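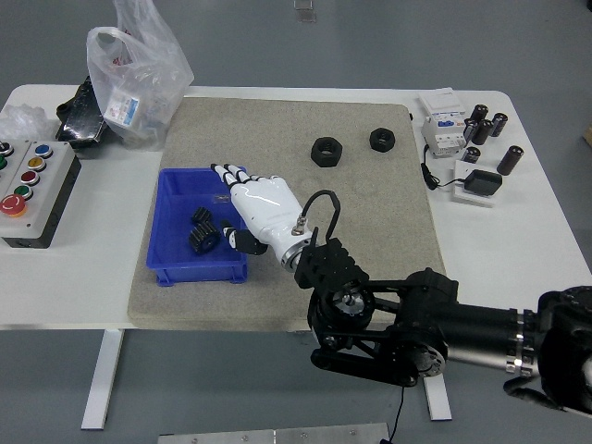 Warum lädt der Akku im Gerät nur bis 483 mAh, obwohl er neu ist?

Der Laderegler übernimmt die Kapazitätswerte des alten Packs, solange der Embedded Controller nicht stromlos war. Akku abziehen, Netzteil trennen, Einschalttaste 15 Sekunden halten, dann neu anlernen.

**21. März, Notebook-Akkus, Ersatzpacks Tzavaras**

- Packs aus der Lieferung Bedton, Stecker 8-polig, Belegung wie Original.
- Pack A: Leerlaufspannung i. O., SMBus antwortet, Zyklenzähler 0.
- Pack B: SMBus antwortet erst nach kurzem Anladen. Schutzschaltung war vermutlich im Ruhemodus. Beobachten.
- Nach EC-Reset meldet Pack A 1.142 mAh beim ersten Durchgang, Ladung danach von Hand abgebrochen. Voller Lernzyklus steht aus.

Prerkside-Board: Akkustecker sitzt sehr knapp neben dem Flachbandkabel der Tastatur. Beim Abziehen nicht am Kabel hebeln, Kunststoffspatel nehmen. Kadri hatte dort im November einen abgerissenen Riegel.

Teilenummer auf dem Etikett stimmt nicht immer mit der BIOS-Anzeige überein. Maßgeblich ist die Nummer auf dem ausgebauten Pack, zusätzlich Nennspannung und Lage der Schraublaschen prüfen. Bevan gleicht die Liste mit Gorholm ab.

Offen: Lernzyklus Pack A, Ruhestrom Pack B über Nacht, Rückfrage an R. Torres wegen der fehlenden Schrauben.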